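### 4.2 Segmenting the pile

The planner described in Section 3 wants a list of objects. A pile of laundry does not come with one. Our first version of Korton, the perception module, took the obvious route and asked an off-the-shelf segmenter for instance masks, on the theory that a garment is a thing and things have edges. Garments do have edges. They also have seams, hems, waistbands and printed stripes, and the segmenter was generous enough to treat all of these as edges too. On the Warkesex piles it returned a median of 41 masks for piles of 8 items. A two-tone garment became two garments, and anything striped became a small family.

Color is the main culprit. Where a boundary between two colors runs along a gathered seam, the depth map shows a real ridge in the same place, so the two cues agree with each other and are both wrong. Filtering on depth alone removes the stripes but leaves the ruffles, which look to a wrist camera at close range very much like the border between one cloth and the next. 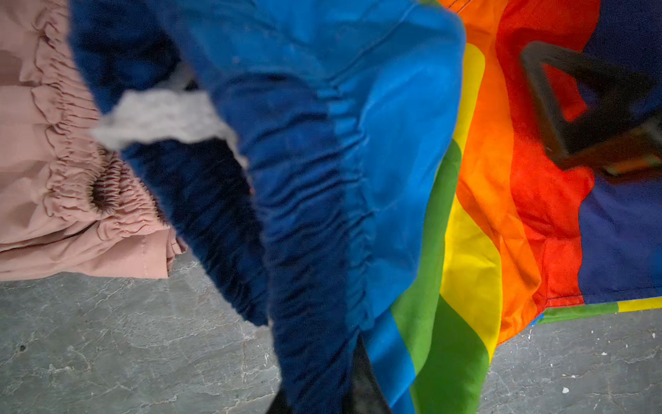 **Figure 4.** Wrist view of a pile on a stone floor. Gathered seams run through both the pink and the blue garment, and the bands of the rainbow flag curve with the folds.

We therefore gave up on instances. Korton now predicts, for each pair of neighboring patches, the probability that lifting one would move the other. This is closer to what the planner needs, and it spares us from arguing about where a sleeve ends. Patches joined with high probability are merged, patches with low probability are kept apart, and the band in the middle is passed on unresolved. Trostel, the grasp planner, treats that band as a cost and will pick a duller grasp elsewhere if one is available.

The pair predictor is small and runs in 30 ms on the arm's own computer. Training labels came from the Mac Carthaigh simulator, whose cloth is stiffer than any cloth we own – an error we corrected with 2 extra rounds of fine-tuning on real lifts and a certain amount of patience. Fluffy trim remains a weak point. Its depth returns are noisy, and the predictor tends to declare it attached to everything it touches.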